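Joronau head rig: setup and upkeep

README for the head-worn recording rig used in the Joronau table-clearing set. Maintained by Rhea Tolentino and Ariel Samonte at Drultadgate.

The rig is one camera on a headband, a cable and a recorder. Clips are used to train the Yap arm on clearing and bin work.

Setup
Tilt the camera down until both hands stay in view at waist height and at floor level. Bin tasks are the hardest case, so check the tilt on one before recording anything else. Set the shutter to 1/500. Keep both forearms visible.
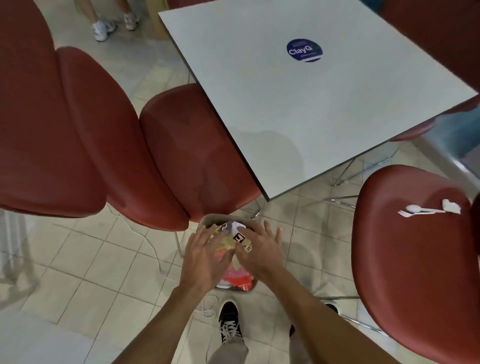 Bin task, head view: both hands pressing down packaging, bin between the chairs and the table.

Upkeep
Wipe the lens before each session. Replace the headband pad after 300 clips. If the picture drops out, reseat the cable at the camera end first, then at the recorder. Firmware 7 has a clock drift fault; stay on the older build until Ariel clears it.

Known issues
Glossy seats can throw off auto exposure. Lock it on the floor tiles.
Clips recorded in September have no audio track.

Faults and spare parts: Leonora Barredo.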